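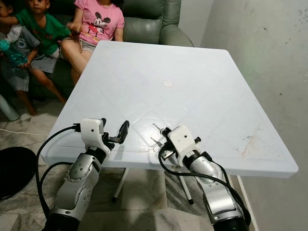
Household Table Work, Two Arms: Practice Gallery

This page goes with the Undulus practice notes for two-arm work in lived-in rooms. It covers tabletop tasks only. Clause numbers refer to the current revision, adopted in January. Where a site has its own rules, the stricter one applies.

Layout and bystanders (clauses 2.1 to 2.6)

Both arms work from the near side of a white plastic table, with three children on and around the green recliner behind it. The operator names the bystander side before power is applied to the arms. For this layout it is the far side, and clause 2.3 applies in full: hold-to-run control, reduced speed, and a second adult whose only task is to watch the bystanders.

A reach over the table by any person is a stop condition. The operator doesn't wait to see whether the hand will enter the work area. Motion resumes on the second adult's word.

Tip speed with bystanders in the room is limited to 60 mm per second. The limit is set in the controller before the session and is not changed while the arms are powered.

Cables (clauses 3.1 to 3.4)

The black gripper cables are routed along the outer sides of the arms. Leave enough slack for full wrist rotation. A loop that can catch the table edge at any point in the planned path is too long and is tied back.

Floor cables are checked separately. Anything lying on the tiles within the walking area is moved or taped, including household cables that have no connection to the equipment. 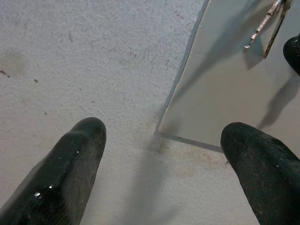

Fingers and contact surface (clauses 4.1 to 4.5)

Fingers open over a pale, textured surface, with a smooth panel and a silver metal fitting to the right. Check finger coatings for dust and debris under a direct light and wipe them with a dry cloth. Replace a coating after 24 hours of logged contact time or at the first visible split, whichever comes first.

Marks already on a surface, such as the brownish-orange stain near the panel corner, are entered in the surface log before the first contact. The log entry gives position and colour. Cleaning is left to the household unless it has agreed otherwise in writing.

Metal parts with narrow points are treated as sharp under clause 4.4. They are counted out and counted back in, and they do not stay on the table during a break.

Records

The session sheet lists the operator, the second adult, the speed setting and every stop with its cause. Sheets are kept for 2 years. In the last review, 98 per cent of sheets recorded a cause for each stop; the remainder were returned to the operator for completion.

Related galleries: Grolladdale (kitchen benches), Dresis (shelving), Rathore (laundry folding).

Page maintained by Visitación Lorente. Corrections should quote the clause number.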